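Kitchen Skills, Week 5: Looking After Worktops

Right, worktops! I know it sounds dull, but I've lost more marks to crumbs at our Prokthorpe practicals than to burnt sauces (bring a dry cloth on Monday, please).

1. Clear everything off first. I always start at the back and pull the crumbs towards me.

2. Warm water, a small squirt of washing-up liquid, soft cloth. Leave the scouring pads in the drawer.

3. Dry it properly, then get your eyes down low and look across the top. Speckled grey surfaces are lovely but they hide absolutely everything, so I run my hand over them too. 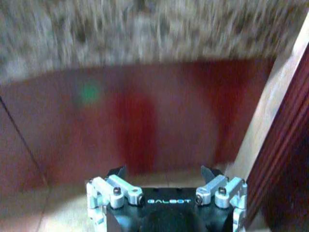
4. Rinse your cloth and hang it up. Groups of 2 for this bit, same pairs as last time.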